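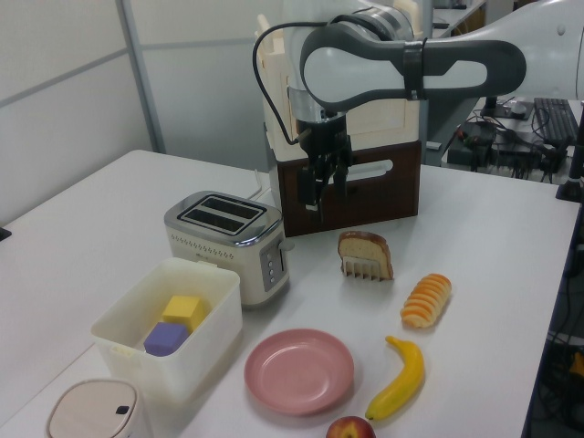

### 3.2 Objects and Table Layout

The breakfast set was put together from things a household with small children might have on one table at the same time. It mixes objects that belong to the meal with objects that don't, and it includes several containers of different sizes. Earlier work at Khumalo used matched sets, where every item had one obvious place. We wanted a table on which at least some of the choices were open.

The food items are toys: a slice of bread, a striped roll, a banana and an apple. Play food keeps its shape and color over a long series, and the same pieces can be used in every arrangement. The toaster is a two-slot model with a white body. It takes up a good share of the table and works as a landmark, so that a position can be written down as "in front of the toaster" or "right of the toaster" without a ruler. A pink round plate, a white stand with upright tines and a set of toy blocks complete the smaller items.

The larger containers are a brown wooden box, a cream-colored wooden crate and a translucent plastic bin. In the layout shown in Figure 1, the crate is stacked on the box and the bin is in front of the toaster. The bread slice is upright in the stand and the plate is empty. A round lidded container is at the corner of the table.

**Figure 1.** Breakfast set in the open layout, with the food items outside the containers and the crate stacked on the brown box.

We use three terms for the state of an item. An item is *placed* if it is in or on something that normally holds an item of its kind, such as a roll on a plate. It is *stored* if it is inside a box, crate or bin, whatever else is in there. Otherwise it is *loose*. By this rule the banana, the apple and the roll in Figure 1 are loose, and the bread slice is placed. The toaster and the containers themselves were left out of the coding.

The full collection has 321 arrangements of the breakfast set, which gave 2,682 coded item positions. Rasmus Adomaitis coded all of them using the Dadix sheet, and a second coder at Bresitel went through 100 arrangements without seeing the first set of codes. Most disagreements were over blocks near the rim of the bin and over food that touched the plate but did not rest fully on it. We settled these by looking at where the item's weight was carried - a roll leaning on the edge of the plate with its base on the table counts as loose.

Each arrangement was also given a tidiness score from 1 to 5. Scorers were told to judge the table as they would at home before a meal, and they were not shown the codes. No definition of tidiness was supplied. Two scorers asked whether a stacked crate should lower the score, and both were told to decide for themselves.

The Zadville set, described in Section 3.3, uses the same terms with kitchen tools in place of food. It has no landmark as large as the toaster, and positions there are given relative to the nearest table corner.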